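Chapter 4
Planning and Budgeting for a Work Cell

A quoted price for a robot arm is only the first line of a budget. The buyer must also plan for the gripper, mounting, cabling, floor space, training and spare parts. In the Skordale purchase, used throughout this chapter, the arm took up less than half of the total.
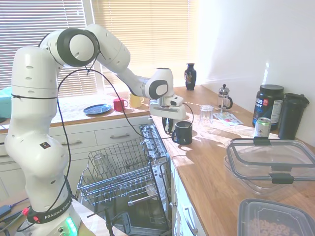 Figure 4.1. Arm and gripper at a kitchen counter, with the dishwasher rack pulled out.

Reach should be settled before quotes are requested. Measure to the farthest item to be handled – with doors and racks open – and record the result on the site sheet. Section 4.2 covers the site sheet; Section 4.3 covers service contracts and the 30-day acceptance period.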